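Shape Insert Trays for Small Parts Storage
Project report, Introduction to Product Design
Submitted 27 June 2022

Summary

Our group designed and made a foam tray with shaped pockets for sorting small parts and blocks. The tray was meant for classroom use, where sets of parts are handed out and collected again many times in a week. We also made a cradle, a small stand with a curved top that holds one part at a time while the user decides where it goes. The report covers the choice of material, the layout of the pockets, the cradle, and what we would change.

Background

The project started in January with a visit to Trosard, a learning supply store that rents out sets of counting and building pieces. The store had 2,000 loose pieces in its rental stock and packed them in plastic bags. Staff told us that checking a returned bag took longer than any other part of the job. A piece that was missing could not be spotted without tipping everything out.

We looked at two ways to fix this. The first was a box with dividers, like a tackle box. The second was a block of foam with a pocket for each shape, so that an empty pocket shows up right away. We chose the second one. Dividers keep groups apart but do not show whether a group is complete.

Material

We compared foam from two suppliers, Trundetti and Arrieta. Both sell it in slabs thick enough for deep pockets. The Trundetti slab was softer and tore at the narrow walls between pockets when we cut test pieces. The Arrieta slab was firmer and gave cleaner edges, so we used it for the final tray. It cost more per slab, but one slab was enough.

Color mattered more than we expected. Our first sample was black, and under the ceiling lights in the workshop it was hard to tell a pocket from a shadow. We switched to blue. The hollows look much darker than the top surface, and the outlines are easy to find.

Parts and clearance

The parts are plain solids with flat faces and straight ends. We softened the long edges so that they would not catch on the foam or wear it down. The bar was the part we used most in testing, and it is also the one that gave us the most trouble with clearance. If the pocket is too tight, the foam grips the sides and lifts with the bar. If it is too loose, the bar leans and no longer looks put away.

We settled on a gap of 2 mm in total across the width. A smaller gap worked for short parts but not for long ones, where any twist makes the corners rub. Holding the bar by its two long sides gave the best control, and we made the pockets with that grip in mind.

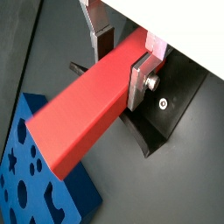

Tray layout

The pockets are cut into the top of one thick rectangular slab. We drew the layout on paper first, then moved paper cutouts of each shape around until the walls between them were wide enough. There are three rows. Shapes that look alike were a concern, mainly the circle and the oval, and the different sizes of square. Some of these ended up close together anyway because of how they fit the slab.

The largest rectangular pocket went at a front corner. A user reaching in from the front gets to it without passing over the others. The star was the hardest to cut. Its inner corners tore on the first attempt and we had to begin again on the other side of the slab. The small square pockets also took two tries, this time because the wall between them was too thin in the first drawing.

Cradle

The cradle is a separate block with flat sides and a hollow across the top. 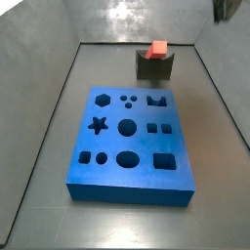 A curved top was chosen over a flat one after we watched classmates use a flat stand. Parts slid off when the table was bumped. With the hollow, the raised corners on either side keep the part from rolling away. The drawback is that a flat-sided part does not sit level on a curve. The red block rests in it with one end higher than the other, and it stands up past the rim, so there is something to get hold of. We decided the tilt was acceptable for a stand that only holds a part for a short time. We also kept the cradle dark gray so it would not be mistaken for a section of the tray, and it is used a short distance away from the foam.

Testing

We asked 7 classmates to empty the tray and fill it again, using the cradle for each part they were unsure of. Between them they made 92 placements. Most mistakes came from the round shapes, where a part was tried in the wrong pocket before the right one. The star and the hexagon caused no problems. Two people said the arch shape was hard to turn the right way around.

Changes for the next version

Brernlow, the workshop that let us use its cutting table, suggested a finger notch beside each deep pocket. We agree with this and would add it first. We would also move the oval away from the circle and make the cradle hollow shallower, so that flat parts sit closer to level. A lid was in the original plan but was dropped when we ran short of time. It would need its own latch, and the slab would have to be trimmed slightly on all four sides to fit inside it.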